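Do You Need a Meal Planning Subscription?

2020-09-27

My sister-in-law sent me a link to Skillow in June with the words "this changed my life." She has said the same about a mop. Still, I was tired of standing in front of the fridge at six in the evening, so I paid for a year. It cost me $49.

The pitch is that you answer some questions about what you eat, and every week you get dinners and a shopping list. The site says members "save up to $344 a month on groceries." Up to is doing a lot of work in that sentence. I don't spend $344 a month on groceries. I'd have to be paid to eat.

I gave it 12 weeks, which I think is fair. The first list had me buying fennel, tahini and two kinds of vinegar for a household that said it liked plain food. Our bill went up. By the fourth week I was swapping out most of the dinners, and by then I was doing the planning myself and paying for the privilege.

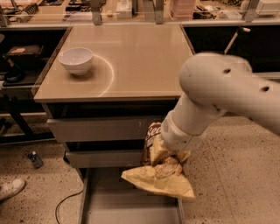
The other thing I don't buy is the claim that a plan stops you snacking. Who tested this? I wrote to ask and got a friendly reply from someone named Lilian Obura, who told me that "many members report" fewer cravings. Many members of my family report seeing ghosts.

To be fair, the shopping list sorts itself by aisle and that part is handy. My neighbor Wellington Tavares uses it for nothing else and seems happy. I can write "milk" next to "butter" for free, though.

I've turned off the renewal, or at least I clicked the button that says so. I'll be checking the card statement next June.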